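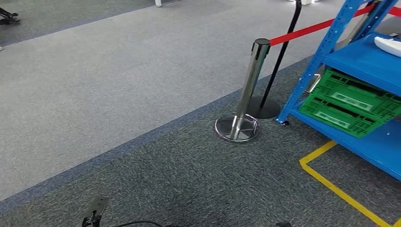 Started taking my dog to work two months ago and people keep asking how it's going, so I'm putting it in one thread. She is an eight-year-old hound mix named Su. I work on the ground floor of an office building. The hardest part so far has been floors. At home we have wood everywhere and one rug by the door. At work it's commercial carpet, light gray in one part and dark charcoal in another, with a blue-gray strip between them, and Su would not step over the strip.

She'd walk up to it, put her nose down, and sit. If I kept walking she'd plant her feet until the leash went tight. She is 50 pounds, so when she plants, we stop.

I asked my friend Junhao Yu about it. He has fostered hounds for years. He said older dogs often read a change in color as a change in height, and that I should quit pulling. His advice was to stand on the far side with the leash slack, look at something else, and wait.

First morning I waited eight minutes. She lay down. A man from the accounting office stepped over her with his coffee.

Second morning she put one front foot across and took it back. I gave her a piece of chicken for that.

By the end of the week she was going over it if I went first. She still speeds up when she crosses. I don't correct it.

Next question I get a lot: how did you get your boss to agree. I asked in writing. I sent one page with her vaccine records, the name of her vet, where she would be during the day, and what I would do if someone complained. My manager said yes to a trial through December. Two people on my side of the floor asked that she stay out of the kitchen and she does.

One coworker is allergic. We worked that out before Su ever came in. She sits at the other end of the building and I keep Su off that hallway. I also brush her at home the night before, outside, every time.

Gear. I bought a folding crate from Wokach and it was the wrong size. Their chart goes by weight and she is long for her weight. Measure nose to base of tail and add a few inches. They took it back but I paid the shipping.

The second one fits. It stays under the side table next to my desk with the door open. She uses it from lunch until 3 or so and I haven't had to close it.

Mat: the Rimik one, medium. It is thin and it doesn't slide on carpet. It does slide on wood, so I wouldn't get it for home. Washes fine. The corners curled after the second wash and have stayed curled.

I brought a water bowl from home instead of buying a new one. She drinks less in strange places and the old bowl helped a little. I fill it halfway. Full bowls get kicked.

Somebody asked about insurance. My renter's policy covers a dog bite at home and the agent was vague about the office. I ended up adding a pet liability rider through Allisent. Ask your own company before you pay for anything, because some of them already include it. Mine took three phone calls to give me a straight answer.

Since people are asking what all this costs: 3,575 dollars last year for everything, and 700 of that was one dental cleaning with two teeth pulled. Taking her to work has saved me the midday walker, who was good, and I miss her. Su does too. She still looks for her at noon.

Schedule, for the person who wanted it. Walk at 6:30, breakfast at 7, in the car by 8. Short walk when we get there so she isn't going straight from car to carpet. Another one at noon. One more at 3 if it isn't raining. Home at 5:30, dinner, and she is asleep before I've finished the dishes.

She sleeps much harder on work days than on days off. The first two weeks I thought she was sick. The vet looked her over and said she was tired. Being around people all day is work for a dog who used to nap alone on a couch.

So now she does three days a week and stays home two. On the home days a neighbor lets her out. That split seems right for her age. With a younger dog I might do more.

Things that did not work: a calming spray (she sneezed), a chew with a rubber base (too loud on the crate tray), and letting everybody say hello on the first day. If I did it over I'd have kept her behind my desk the first morning and let people come by one at a time in the afternoon.

Elevator update for Ruoxi Xie, who asked last week: we haven't tried it. We're on the ground floor and I don't have a reason to. There's a lip where the car meets the hallway and after the carpet strip I'm in no hurry.

If your dog is having trouble with stairs or floors all of a sudden, and never did before, get their eyes checked first. I did that before any of the training. Hers are a little cloudy but the vet was fine with them for her age.

Will post again after the trial is up in December. Replies are open if you have a question about the crate sizing, I kept the measurements.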